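Home | Grippers | Demo days | Hire | Contact

Filed under: Hand-held kit > Come and have a go

Vetatel Paired Hand Grippers: try them at Prisstead 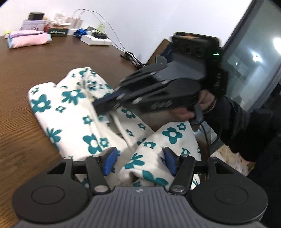
Folding is the bit everyone thinks they can do. Our Saturday open day at the Prisstead workshop puts a gripper in your hand and a heap of flowery cloth on the table, and Shahab Ghaffari stands by with a kind face. The house record for one neat fold is 7 seconds. Shahab holds it, and will mention it.

Each gripper has two fingers with blue pads and closes as gently as you do. Hire is £264 a pair per week, with £100 back if you return both. (Drumard returned one. We are still talking.)

Sessions take eight people. Haris Bukhari does the kettle and the awkward questions, including whether a robot could do your ironing. It couldn't, the last time he asked it.

Next open day: August, doors at 10. Book through the Kakakhel desk, first floor, lift permitting.

Print this page | E-mail to a colleague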